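Sorting the Odds-and-Ends Bin Without Losing a Whole Afternoon

Everybody I know has one. Ours is in the back hallway and it gets whatever was on the floor when company was coming: toys, lids, cups, the cover of something, half a board game. For a long time my method was to tip the whole thing out on the rug, feel terrible, and scoop it all back in. I don't do that anymore, and if you've got an hour and a flat spot to work on, you don't have to either!

What you'll need

An old towel or sheet, a dishpan of warm soapy water, a dry cloth, and a few smaller containers. Shoeboxes are fine. I've used two Barkar drawer boxes since April because they were already in the closet, but please don't go shopping for this. You'll buy the wrong sizes (I did) and then you'll have empty boxes to store on top of everything else.

Step 1: Spread, don't dump

Put the towel down first. Then lift things out by the handful and lay them flat with a bit of space between them. If your bin is wide and shallow you can skip the towel and just spread everything across the bottom, which is what I like best with a big one. Piles are the enemy here. When things are stacked up you keep picking up the same top layer over and over, and you never meet the marble that's been living in the corner.
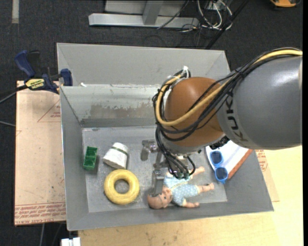

Hrefna Ingvarsson
Home and Family Writer

A spread like this is about as mixed as they come, with a yellow ring, a doll, a little green tray with compartments and a white cup-shaped thing with a thin green stripe, all sharing one big gray metal bin. Perfect practice material, in other words. Four different things and I'd send them to four different places.

Step 2: Pull the toys with "families"

Start with anything that belongs to a set. Rings are the classic one. If you have a stacking toy somewhere in the house, a loose ring goes straight back to it, and if you don't know where the rest of the set is, give the ring a shoebox and write RINGS on it. Same for blocks and puzzle pieces. Don't go hunting for the missing parts right now (I mean it, you will end up under the couch with a flashlight and the sorting won't get done).

Step 3: Dolls and soft stuff

Dolls get a quick check. Clothes on or off, hair full of crumbs or not? Plastic ones can be wiped down with the soapy cloth, just go easy around painted faces. Cloth bodies I spot clean and leave on the windowsill overnight. My neighbor Paloma Kasprzak puts hers in a pillowcase and runs them on the gentle cycle, and hers come out fine, but I lost a braid that way once and I'm still a little sore about it.

Step 4: Trays and other dividers

Keep these! A small tray with compartments is the most useful thing you'll find in a mixed bin. Wash it, dry it right into the corners with the tip of a cloth, and use it for the tiny things you'll turn up later: beads, doll shoes, game pieces, hair clips.

Step 5: Cups and cup-shaped mysteries

Some of these are toys, some are kitchen things, and some are the top of a bottle nobody has seen in a year. Anything from the kitchen gets washed and goes home. Anything I can't place goes in a "what is this" box with 6 weeks on the clock. If it hasn't been claimed by then, out it goes.

Step 6: Wipe the bin

Crumbs and paper scraps collect along ledges and in corners, so do those first with a dry cloth, then go over the floor with a damp one. Scuffs in an old metal bin mostly stay put, and I leave them alone. Let it dry completely before anything goes back in.

Only the big toys go back in ours now, and the smaller boxes sit on the shelf over it.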